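Household Tips from the Sim Bench: Recording Practice Runs at Home

I get a lot of mail asking how I collect examples for a learning system from my kitchen table, so I'm putting my tips in one place. My setup is a simulated house and yard I built in Meretix, and I drive the gripper by hand with an old game controller. Every run gets saved, and the learner studies the good ones. I had 427 saved runs by the end of September, and I'd guess I learned more from the ones I threw out!

Tip one: check the wrist view before you start a batch. It's so easy to fall in love with the nice wide view and forget that the learner spends most of its time looking down between the fingers. If a big dark thing swallows the view, that's still a perfectly good example (the real world is full of big dark things), but you want to know how many of those you have. I write "dark, close" in my notes and move on.

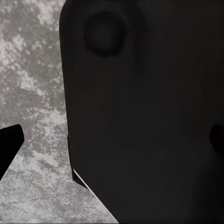
Wrist view, up close, with a finger on each side and the speckled gray surface behind.

Black fingers on a black object are tricky, by the way. If you can't tell where one stops and the other starts, the learner will have a hard time too. Try a lighter background first – you'll at least get a clean edge down one side to steer by. After that, go ahead and record the murky ones.

Tip two: keep your runs short. I cap mine at 60 seconds. When I let them go longer I wander, I scratch my nose, I bump the stick, and all of that goes right into the examples. Do 6 in a row, get up, drink some water, come back. I name each folder for the task and the batch, and nothing else, because the clever names I used to pick meant nothing to me a month later.

Tip three: save the mistakes, but save them somewhere else. I keep two folders, one for clean runs and one for fumbles, and I sort right after each batch while I still remember what my thumbs were doing. Uvell, the little sorting program I use, lets me tag a run with one key. A paper list works fine too.
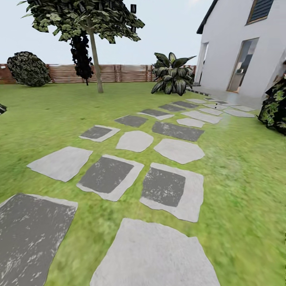 Changing the surroundings is the tip I push hardest on people. A learner that only ever sees one countertop gets very attached to that countertop, so I give mine indoor and outdoor views and lots of different ground. Mixed paving is great for this. Pale, lumpy stones next to dark squares with a light border, all set in grass, give you plenty of edges and shades without building anything new. I got the yard from a Bedoya scenery pack and moved things around until I liked it.

Last one, and it's boring: back up your runs the same day. I lost a whole batch to a full disk and I'm still grumpy. Mine go to a second drive and to Wunum, and I open one file from each copy to be sure it plays.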